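Planning Your Equipment Budget
Course handout, Unit 4, Bláthnaid Costello

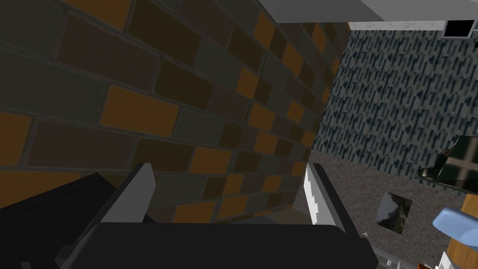 Simulated view from behind a two-finger gripper, facing a brick wall, with nothing between the fingers.

Okay, money! I put this unit off every year and then it ends up being the one people email me about after they graduate, so let's do it properly this time. You're going to write an equipment plan for a single robot arm cell at Pridham, our practice company (small parts, one shift, a manager who hates surprises).

Start in simulation before you ask anyone for a quote. I know the catalog is more fun. But sim time is the cheapest line on your sheet, and it lets you try a gripper against your own room before you've signed for it. Look at how much space the fingers and that wide black base take up in the view above, and then think about the corner of the shop where you were planning to squeeze the thing in.

Now the sheet itself. People always write down the arm and forget everything that hangs off it. Your sheet needs a line for each of these:

The arm and its controller
The gripper, plus spare finger pads
Mounting, cabling and air if you need it
Guarding and the safety review
Simulation licenses
Training, including the hours your operators are away from their jobs
Shipping (yes, really, go and look at what a crate costs)

For the assignment you have two vendors, Ernham and Gwilliam. Ernham sells you the whole cell in one price. Gwilliam sells the parts separately and looks cheaper until you add the integration work. I'm not telling you which one wins, and it does depend on what you assume about downtime. Finger pads are 65 dollars a set from either of them. Put 500 dollars down for cabling and leave it alone.

Lead time goes on the plan too! Gwilliam quotes 11 weeks on the gripper, so if Pridham wants to be running in October, count backward and tell me when the order goes out.

Grerkholm, the leasing option, is in the reading packet. Have a look before you write your comparison, and bring a printed draft to class with your assumptions in a separate column so we can argue about them.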